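Teaching a Two-Armed Robot to Handle Laundry by Remote Control

2 min read

Clothes are my favorite thing to teach with, because no two grabs ever come out the same! Before you record anything, drive both arms around for a while with no goal at all. Your hands need to learn the delay.

Start each demo from the same arm pose, but toss the clothes down differently every time. Mix light and dark pieces, thick and thin. Pick with one gripper, let the other one help, and go slower than feels natural (Farzana Pathirana, who taught me, used to hum to keep her pace even).

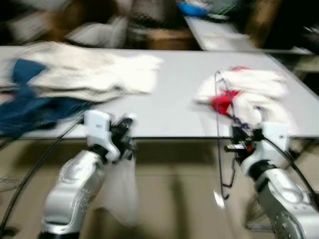
If you fumble a grab, keep recording and fix it. Those recoveries are gold – the robot learns what to do when a sleeve slides away. Throw out a take only if you froze up or bumped the table hard.

We trained our first decent policy on 140 demos, and watching it go after a shirt by itself was a thrill. Save your takes in small batches, and note who was driving. Bujar's and mine look nothing alike.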